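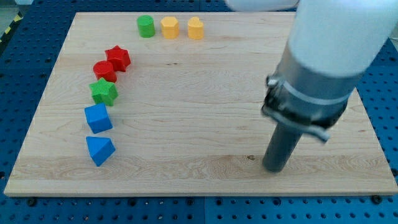

Hnat Kravets wanted to know, in the comments on my last post, why his club's arm picks the first shape perfectly and then misses every one after it by a bit more each time. Good question, and we had exactly the same trouble at Tirnurmont robotics club until July, so this post is the long answer!

Start with the board. Ours is bolted to the table, and I won't let anyone run a program until they've given it a good shove with both hands. If it creeps even slightly (ours used to, we'd only clamped it), all your taught positions go off together and you'll spend the evening blaming the code.

Next, teach three corners of the board and let the software work out the rest. Go slowly for this bit. We drop to 2 per cent speed for the last few millimetres, and whoever is driving has to say "down" or "stop" out loud so the person on the stop button knows what's coming.

Now your safe height. Every move between shapes should go up, across, down. Ours is 40 mm above the board, which clears everything we use, even a heart or a star standing on its edge. Hnat, I suspect you're going across on the diagonal and clipping something on the way – have a look at that first.

Then set the shapes out in a curve. A straight row is far too kind to you! With a curve the arm has to change both directions at once, so a bad corner shows up straight away. Mix them up as well: cylinders can roll, and triangles are a pain because they need the wrist turned to match.

Run it with the tool staying at safe height first and just watch where it stops. If the error grows along the line, re-teach your corners. If it's the same everywhere, it's your tool length, so measure that again with a proper ruler.

Elaine Medeiros wrote our score sheet for the Clerkau round and it's very simple: one point for a clean pick, one for putting it down the right way up, nothing if you touch a neighbour. We got 11 on our last practice. I'll put the sheet up once she's fixed the spelling of "cylinder".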